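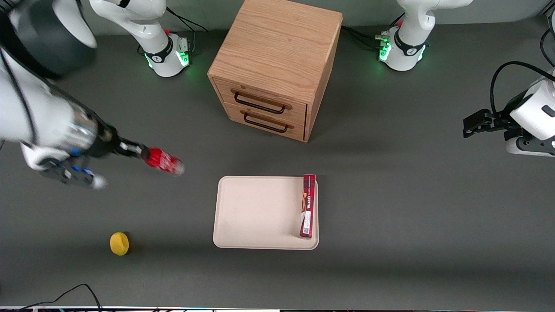
I have been trying to sort out where the drinks and snacks go. They had spread over the kitchen worktop, the windowsill and the floor by the back door, and by July I was tired of moving bottles every time I wanted to make a sandwich.

The flat in Skeltley has very little storage. The worktop is 152 cm long and the sink takes a good part of it, so anything kept out gets in the way. I looked at shelving first. The Norar unit everyone seems to buy is too deep for the gap, and the narrower Leiva one only comes with a back panel that would cover the socket. In the end I went for a small cabinet in light oak, 36 cm wide, and I am pleased with it. The grain on the top is nice enough that I don't want to hide it under clutter.

Bottles were the first problem. Standing up, the tall ones wouldn't fit anywhere except the fridge door, and that holds 5 if you leave out the milk. I now lay the unopened ones on their sides on the bottom shelf of the larder and keep one Coca-Cola cold at a time. It does mean remembering to put the next one in.
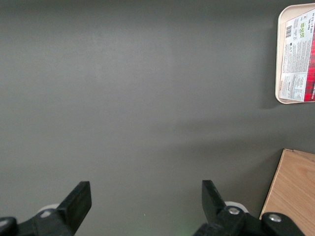 Packets are harder than bottles. They slump, they slide off each other, and the one you want is always at the back. I tried a basket but things sank to the bottom and went out of date. A shallow tray works better — cream plastic with rounded corners, and a rim just high enough to stop things sliding off. I put packets in with the label facing up, so the net weight and the small print can be read without picking anything up. It looks a bit like a shop counter, but I waste less.

The grey top stays mostly clear now, with the tray kept to one corner. I wipe it down after tea and put back whatever has wandered.

Next is the cupboard under the sink. I have measured it twice and got different answers, so I'll do it again before I order the Volis pull-out rack.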